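Our corner in Rurnton

Welcome to my small gallery. We papered these walls in June, Edmund Zawadzka and I, and it took us two weekends and some 50 cups of tea. The pattern is called Clarkano. I was afraid it would be too lively beside the dark marble, but now I like it very much.

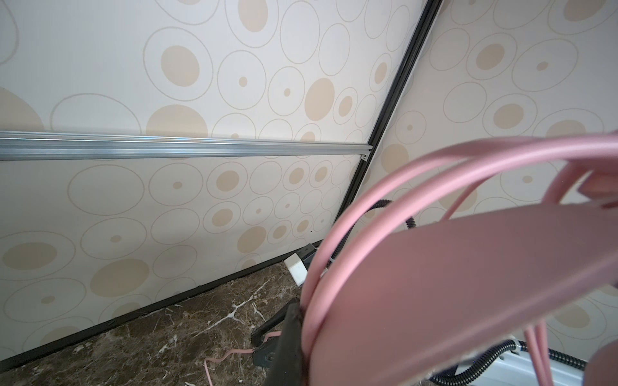

Circles, dots and the black trim in the corner.

The marble has many white veins, and crumbs are not easy to find on it. I wipe it each evening with a soft cloth, and on Monday I do it properly.

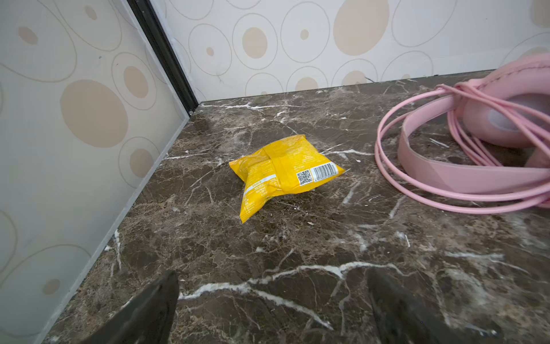

Edmund remarks that the paste needed longer to dry than the packet promised, and that he would wait 4 days next time before fixing any trim.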